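**Subject:** Re: [drandale-home] Trays for loose containers, or just shelves?
**From:** Hưng Thân
**Date:** 2018-02-10

Replying to the second half of this, mostly. I have cut the part about the pantry door hinges, which I know nothing about.

> We moved into the place on Hadgu Street in October and the back
> room still has no system. Everything that comes in a can, tub or
> tube ends up standing on the table, and when we need the table it
> all gets pushed to one side. I was told on this list to put things
> in trays. I bought one tray and it filled up in a day. Do people
> here keep trays on the table all the time, or do they live on a
> shelf and only come down when you are working? And do you put the
> same kind of thing together, or the things you use together?
>
> Also, is there any point in colored containers? My sister swears
> by them. I think they look messy.

Trays first. I have used them for 11 years, first in the apartment in Brestier and then here, and I do keep one on the table all the time. The rest live on the shelf.

The one on the table is the landing tray. Anything that is out of place goes in it. It gets emptied at the end of the day, before supper, and if it isn't emptied it stops being any use. Your tray filled up in a day, and mine does too. I don't think a bigger tray would help you. I tried a bigger one and it took up half the table and I emptied it once a week.

The shelf trays are sorted by job. I started out sorting by kind, with all the glues in one, all the tapes in another, and all the small tubs of screws and hooks in a third. It looked good on the shelf. Then to hang one picture I had to bring down three trays, and two of them stayed down. Now there is a tray for hanging things on walls, one for mending, one for wrapping and mailing, and one for shoes and leather. Some things are in there twice. I have scissors in 3 of them and I don't regret it.

If you have a lot of one thing, keep the spares by kind in a box somewhere else. I mean the unopened ones. The tray only holds what you have started.

On the size, measure the shelf before you buy. I bought the Rornitz ones without measuring, and they stick out past the front of the shelf by the width of my thumb. They work fine but I bump them with my hip. What you want is a low side, low enough to see what is lying down, and a flat bottom. The kind with molded ridges in the bottom is meant to stop things sliding, and it does, but round containers won't stand straight on it. Sand gets in the ridges also, if you keep garden things.

White trays show dirt. I still prefer them. A dropped screw or a needle shows up right away on white, and I wipe them out with a damp cloth anyway. On a dark tray I have lost the same little washer twice.

For putting things in, tall round containers go at the back and whatever is short goes in front. Set a cylinder down upright with a hand on the side of it, not by the lid. I learned that with a can of buttons. There were 108 of them in it by the count on the label, and I found almost all of them. If a container is too tall to stand under the shelf above, lay it on its side along the long edge of the tray, where it can only roll one way. Put something flat against it if it still wants to go.

About the colors. I was of your opinion for a long time and have come halfway around. A whole shelf of different colors does look busy, and I could never remember what green was for. What works for me is plain containers for nearly everything and one strong color for the thing I look for most. In a white tray on a white table, a red or orange can is easy to find from the doorway. If every can is red you are back where you started. 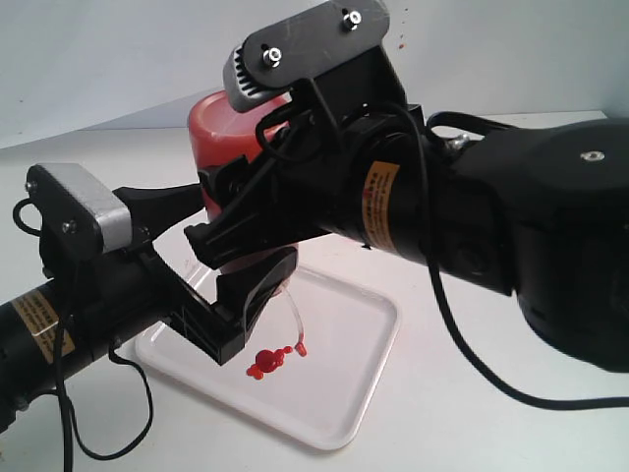 The other thing I would do is clear the table completely before you begin. I know that sounds like a lot with a room you haven't set up yet. Put it all on the floor on a sheet, or on the bed. Then take things off the sheet one at a time and ask what job each one is for. If you can't say, it goes to one end. At the end of the afternoon I had a pile of those nearly as big as the rest, and most of it went to the swap shelf at the Drandale library.

Don't label anything the first month. You will move things around, and peeling off labels is a poor way to spend an evening. When I did get to labeling I wrote on masking tape and stuck it on the front edge of the shelf, so the tray can be swapped and the label stays. It also tells the other people in the house where the tray goes back — that was the main improvement, if I'm being fair, more than the trays.

You didn't ask about lids, but I would leave them off the trays. A lidded tray turns into a table for other things. Lids on the containers, yes, and check that they screw or snap. The press-on ones get loose after a while and you find out when you pick one up.

Cost: I wouldn't spend much. Three trays is enough to find out whether you like it. Baking sheets will do for a trial if you have old ones, although the sides are a little too low for anything round. The shallow boxes that canned goods come in at the grocery store are also fine, and you can cut the sides down with a knife.

One question back to you. Is the back room table against the wall, or can you get at both sides? Mine is against the wall and I keep the landing tray in the middle, where either hand reaches it. My neighbor has hers out in the room and says the tray wanders. She ended up sticking a strip of shelf liner under it. I can ask her which kind if you need it.

I have two spare white trays, the Rornitz ones that are too deep for my shelf. They are clean, one has a scratch. If you want to try them, I'm on the library side of town and home most evenings after six. Same goes for anybody else on the list if they are not spoken for by next week.

Hưng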